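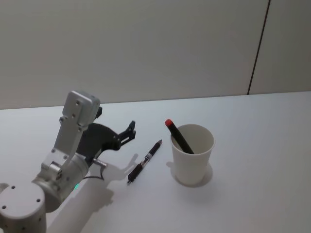

**Best way to keep pens and markers on a white desk without ruining it?**

Posted by Estrella Escobedo

Hi all! I finally got a plain white desk in April (it's a Kasero, the bigger one) and I love it, but I'm a messy writer and I never put my pens away. Right now my whole system is a paper cup for the markers, and the everyday black pen just lies wherever I dropped it. The cup falls over if I so much as sneeze, and on Sunday I found a little black dot where a tip had been resting. It came off with a lot of rubbing, but I'd like that to be the last one.

So two things. Is there a cheap holder that doesn't tip when it only has one or two things in it? And do markers go tip up or tip down? My mother says down, my coworker says it'll leak. I've got a red, two blacks and a green, all with caps, plus the pen.

**Ezequiel Ochoa**

I did the paper cup thing for years (still do in the garage) and the fix is weight in the bottom. Mine has a handful of aquarium gravel in it, but dry rice works, or a few big washers. You want maybe an inch. Then set a second cup inside the first one so the pens aren't standing in gravel – otherwise you get grit in the caps and it's a pain to pick out.

On the markers, it depends what kind. Dry erase I store flat if I can, and if they have to stand up I put them cap down so the tip doesn't dry out. Regular permanent ones I also keep cap down and I've had exactly one leak, and that cap was cracked. Ballpoints don't care much, but I'd go tip down with those too.

For the dots: rubbing alcohol on a cotton ball, dab it, don't scrub, then wipe with a damp cloth. Try it somewhere hidden first! I did mine right in the middle of a painted shelf and took the shine off. If you've got a laminate top it's usually fine, painted wood is where you get in trouble.

Also get a pen that clicks. I switched to retractables and my desk stains went to zero, and I'm no neater than I was before.

**hennessy_porch**

just buy a mug from the thrift store. 50 cents. doesn't tip

**Vevuvlow**

Agree with the mug, but stick felt pads under it or it'll scratch a white top, mine did. I use the little round ones from the hardware store, three per mug.

If you want something nicer, I have the Jista desk tray, the long shallow one. It's good for a pen you pick up all day long, you just drop it in and it can't roll off. It's not great for fat markers though, they sit on top of each other and the tray looks full right away. I ended up with the tray for pens and a mug for markers, which was more stuff on the desk than I wanted, but the stains have stopped.

What's the finish on the Kasero, by the way? I'd check that before you put alcohol anywhere near it.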